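Fallside Releases Kurlow 2, a Managed Back-End Service for Mobile App Developers

Version 2 moves job scheduling, push delivery and media processing into a single runtime and replaces the previous pricing model

December 2021 – Fallside, a provider of hosted infrastructure for small software teams, today announced the general availability of Kurlow 2, the second major version of its managed back-end service for mobile and web applications. The release is available to all existing accounts and to new customers in every region where Fallside operates.

Kurlow provides the server-side functions that a typical mobile application requires: user authentication, document storage, file storage, scheduled jobs, push notifications and request logging. Applications connect through a client library or directly over HTTPS. Customers deploy their own server code as functions, which Kurlow builds, runs and scales without separate server configuration.

Unified runtime

In the first version of Kurlow, scheduled jobs, push delivery and media processing ran as three separate services, each with its own configuration file, access keys and log stream. Version 2 places all of them in one runtime. A project now has a single configuration file, one set of keys per environment and a combined log that can be filtered by function, user identifier or request identifier.

The change also affects how work is queued. Every asynchronous task in a project passes through the same queue and carries a priority value set by the developer. A video transcoding task submitted at low priority no longer delays a password reset message. Tasks that fail are retried with an increasing delay, and after 10 attempts they are moved to a holding queue, where they can be inspected, edited and resubmitted from the console or the command line.

Cold starts

Functions that have not been called recently must be loaded before they can respond. Kurlow 2 stores a prepared snapshot of each function after its first successful build and restores it on demand. In Fallside's internal tests, which covered 841 functions taken from consenting customer projects, the median cold start was 700 milliseconds under the first version. The same functions were rebuilt and tested under version 2 with identical memory limits, and the complete results, including the functions that showed no improvement, are published with the release notes. Functions that open a database connection during initialization benefit least from the snapshot, and the documentation now recommends opening such connections inside the request handler through the supplied connection pool.

Storage and access rules

Access rules for stored documents are now written in Rulik, a small declarative language developed by Fallside for this purpose. A Rulik file lists collections, the operations permitted on each and the conditions under which they are permitted. Files are checked at deployment, and a deployment is rejected if any collection has no rule. The previous JSON rule format is still accepted, and the command-line tool includes a converter. Rules that rely on custom JavaScript cannot be converted automatically and are listed in the converter's report with file and line references.

Rulik files can be tested locally. The test runner accepts a set of sample requests and reports, for each request, which rule allowed or denied it. The runner does not require a network connection and returns a nonzero exit code on failure, so it can be used as a step in an existing build pipeline.

File storage now supports resumable uploads. A client that loses its connection during an upload can continue from the last confirmed block. Upload sessions expire after two days. Image files can be resized at the time of request, and the resized copies are cached according to the project's retention setting. 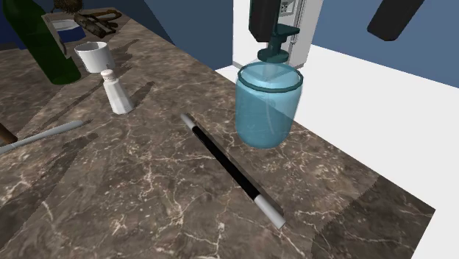

Appiah, whose application has run on the Kurlow 2 preview, reported that merging the log streams made the largest difference in daily work, and that the conversion of older access rules took longer than planned – mainly on account of custom conditions that had to be rewritten by hand. The new test runner, according to the same account, exposed two rules that had been broader than intended.

Migration

Projects created under the first version continue to run without changes. Owners can migrate a project from the console or with the command-line tool. Migration creates a parallel copy of the project's functions and configuration under version 2, while stored documents and files remain in place. Traffic is switched once the owner confirms the new deployment, and it can be switched back at any time before the old deployment is deleted.

Three points require attention before migration:

Client libraries must be updated to the current release. Older libraries can read and write documents but do not support resumable uploads or task priorities.

Scheduled jobs now use Coordinated Universal Time by default. Projects that depend on local time must set a time zone in the configuration file.

Separate keys for push delivery are no longer issued. Existing push keys remain valid until they are revoked by the project owner.

Pricing

Kurlow 2 is billed by compute time, stored data and outbound transfer. The per-function charge used in the first version has been removed. A free tier is available for development and for applications with low traffic – it includes all features except custom domains and extended log retention. Customers on an annual plan keep their present terms until renewal and may move to the new pricing earlier on request.

Availability

Kurlow 2 is available now. Client libraries are provided for Swift, Kotlin, JavaScript and C#. The Rulik specification, the converter and the local test runner are distributed under an open-source license and can be used without a Kurlow account. Documentation, release notes and the migration guide are available in the Kurlow console.

About Fallside

Fallside develops and operates hosted infrastructure for independent developers and small software teams. Its products include the Kurlow back-end service and the Rulik rule language.

Media contact

Fallside Press Office
Requests for technical background material, test data and product logos can be submitted through the press section of the company website.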